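Skip to content

We use cookies to remember your settings and to see which pages people read. Accept | Manage choices

Print this page | E-mail this page

About Skirkow

Hi, and thanks for stopping by! Skirkow is a small shop in Kesville, and I'm the person who started it, so this page is going to sound like me talking, mostly because it is. We write and test handling rules for robots that pick things up. If your company has an arm that grabs a bottle, a can, a tub or a box and puts it somewhere else, we help you decide what that arm is allowed to do, how fast, how hard, and what has to be true before it tries. Then we check whether it follows its own rules.

I know "rules" is a word that makes people reach for their coffee. I love them. I have loved them ever since I worked on a packing line, years before Skirkow, where the safe-working binder was kept under a leaking pipe and every page had dried into a wave. The rules in there were good, too! Somebody had put real work into them. You just couldn't turn to the page you wanted, and half of it was about a machine that had been sold. I still think about that binder when I write anything for a customer.

What we do all day

Most of our work starts in simulation. We build a rough copy of the customer's work area, drop in a gripper and the objects it will have to handle, and let it try things. The copies are pretty plain. Shapes get blocky and shadows come out jagged, and I stopped caring about that in my first month, as long as the sizes and weights are right. A pretty copy with a wrong weight in it will lie to you very politely.

After simulation we go to the real cell and run the same list again, slower, with a person standing at the stop button. Anything that comes out different between the two gets written down, even when the difference looks silly. Especially then, I'd say. (We once chased a mismatch for most of March, and it came down to a shelf measured from the wrong side.)

The rules we live by

Our house rule book is called Brundalex. It began as a page of notes taped inside a cupboard door and it has grown a bit. It doesn't replace the law or the published safety standards that apply to your site, and we'll always ask you which ones those are before we quote. Brundalex sits underneath all that and covers the daily stuff, the habits. These are the parts people ask me about most:

Look before you close. The gripper gets a view of the object from close up before the fingers tighten. If the view doesn't match what it was told to expect, it backs off and asks.

Round things get extra care. A cylinder can roll or twist between two fingers, and it can sit there looking perfectly fine while it does. So for anything round we write down where the fingers go, which way the end faces, and how far off center is too far. We look at the close-up from the palm side for every one of these, and we look at it with our own eyes, whatever the score says. 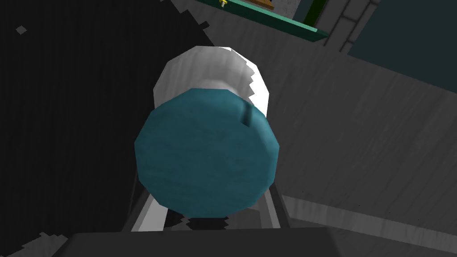 Keep the neighbors in the picture. Whoever reviews a grasp also has to say what is near it: walls, ledges, other items on a shelf. A good hold on one object doesn't excuse knocking over the one next door, and the review form won't let you skip that box.

2 people sign. The person who wrote the task can't be the only one to approve it. We hold to this even when we're in a hurry, and yes, it has made us late, and I'd do it again.

Dark areas count as unknown. If the camera can't make out what's in a shadow, the robot treats that space as occupied and stays out. This one annoys people the most because it makes some moves longer. Fix the lighting, then we'll talk about the shortcut!

Stop means stop. After any stop, a person goes and looks before a restart. We don't allow automatic retries after a contact we didn't plan, full stop (sorry).

Write it so the night shift can use it. Every rule has to fit in plain words on a card. If I can't explain it to someone who started this morning, it goes back to my desk.

How a rule gets into the book

Anybody here can propose one. You write down what you saw, what you want changed, and how we would check it. Then we run it. A new handling rule has to get through 2,000 simulated grasps, with the object moved and turned a little each time, and after that 50 on real hardware. We read the failures one at a time. I used to skim them and trust the totals, and I got burned by it: a rule that looked terrific on paper was dropping every object that started out close to a wall. The total was lovely. The customer would have had a very different opinion.

Rules come out of the book as well. Once a year we go through the whole thing and argue about each entry, and if we can't remember why it's there and can't find the note, we test it again from scratch. Some survive. Some were only ever about one stubborn gripper that we don't have anymore.

About Zaki

Zaki is our checklist tool, and you'll hear the name a lot if you work with us. It keeps the rule cards, the test results and the close-up views together, so when you open a grasp you see who reviewed it and what they wrote. It does not approve anything on its own. People ask for that button pretty often, and I get it, I really do, but I want a person's initials on the page.

Customers get their own copy at the end of a project, along with the cards in print. Laminate them, please. And keep them away from pipes.

Who we work with

Mostly small and mid-sized places: packing rooms, parts stores, a couple of labs, a food co-op that wanted its cans stacked by an arm and ended up with the tidiest stockroom I've ever seen. You don't need to have a robot yet. Some of my favorite projects started before anything was bought, when the floor was still open and we could say "move that shelf" without anyone groaning.

We're not the right shop for everybody. We don't sell robots, we don't take a cut from anyone who does, and we won't sign off on a cell we haven't visited. If you need a certificate for a formal inspection, you'll want an accredited body for that, and we'll happily help you get your papers in order before they come.

Come and see us

The workshop is in Kesville, up the ramp behind the old feed store, and we're in from 8 a.m. If you'd like a visit, send a note through the contact page first so one of us is free to walk you through. Bring the object that gives you the most trouble. I mean it, put it in a bag and bring it along! We'll put it on the scale, measure it, and have a first go at it in simulation while you drink our fairly average coffee.

Filed under: About Us, Safe Handling, Robot Rules

Print this page | E-mail this page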